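Long day at the bench and my thumbs are black, so of course I'm typing with my knuckles. Teresa's bracelet finally went home! I have had that thing in my drawer since May and I was starting to think of it as mine.

It was her grandmother's, a gold link bracelet with garnets, and when she brought it in 3 of the stones were gone and the clasp had been mended by somebody with lead solder. I hate lead solder. It eats into the gold as soon as you heat it, so I spent one whole evening just scraping and scraping before I dared put the torch anywhere near. Leopold came over to look, made a noise through his teeth and went back to his own work. Very helpful, thank you Leopold. 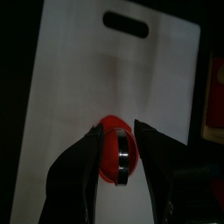 The garnets were the real headache. Old ones have that brownish, wine-gone-a-bit-off red, and everything the Stoica people sent me was too bright and too clean. I sent two lots back. Then Bhupendra remembered a broken brooch he'd bought in Dusbridge years ago and never done anything with – and there they were, the right color, nearly the right size, a touch deep in the belly but I could open up the seats for that. He wouldn't take cash. I owe him a ring sizing and a lunch, and knowing him the lunch will be the expensive part.

Teresa cried when she put it on, and then I got a bit wobbly too, and then her parking ran out and she had to run. She still owes me 141 dollars and I completely forgot to ask for it. Must write that down somewhere that isn't here.

After lunch I did four ring sizings in a row and cleaned up a signet for Horațiu, who wants the crest "sharper but not new looking." I told him I'd see what I could do. I've got the crest under the loupe and half of it is just a smooth bump by now, it could be a lion or it could be a teapot. I'll ask him if the family has a wax seal or an old letter with it on, otherwise I'm guessing. 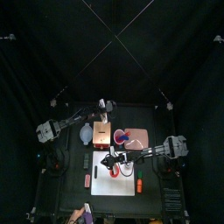
Despina called around six about the Plondero fair. She wants us to share a table again and I do want to, but last time I made so many little stud earrings that I couldn't look at a stud for months, and I still have a tray of them. The table is 300 this year, so 150 each, plus gas. She thinks we should bring fewer things and price them higher. I think she's right, but I get nervous with half a tablecloth showing. Said I'd let her know.

Supper was toast. I need to order more saw blades and some medium solder, and call about the polishing motor, which has started humming again on the slow setting. I'd also like to try the hammered cuff tomorrow before the phone starts, if I can get in by eight. The silver is already cut and sitting in the left-hand drawer under Teresa's empty envelope.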